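4.3 Grip faults during dishwasher transfer

The most frequent fault in the Vokis kitchen trials was a false release at the dishwasher rack. The task asks the robot to move plates between the sink rack and the dishwasher, one plate per cycle, using the right hand only. Of 516 cycles logged up to 23rd August, 17 ended in a protective stop. In 12 of these the controller had already marked the plate as released while the fingers were still closed on the rim.

The sequence was much the same each time. The hand brings the plate to the tines, the wrist force rises as the rim meets the wire, and the Flarnar grasp monitor reads the rise as a seated plate. The arm then starts its retreat with the plate still held. Wrist load passes the limit set in June and the drives are cut. A stop of this kind leaves the arm extended over the rack - the operator must support the plate before the brakes are freed.
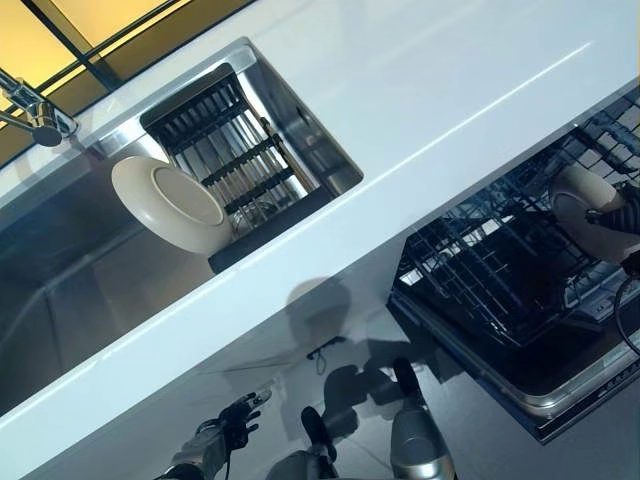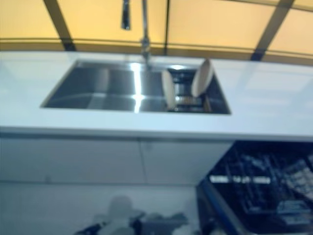
Figure 6. Head camera views from the transfer task. First view: plate held in the right hand at the dishwasher rack, with a second plate in the sink. Second view: two plates standing in the sink rack, with the dishwasher open at lower right.

Two causes were separated by replaying the logs. In most of the false releases, contact with a tine was taken for contact with the bottom of the slot, an error that depends on the angle at which the plate comes in. The rest followed a poor estimate of plate pose from the head camera. Pale plates against bright metal gave weak edges, and the estimate grew worse when the head was moving. The Brunner pose filter holds its last value when edges are lost and raises no flag, so the arm went on with an old target.

The release test was changed to require both a drop in finger load and a wrist reading that stays level after the fingers open. A stale pose now pauses the arm before it enters the rack. Neither change deals with a plate that slips inside the grip, a case treated with the Rurneo hand data in Section 5.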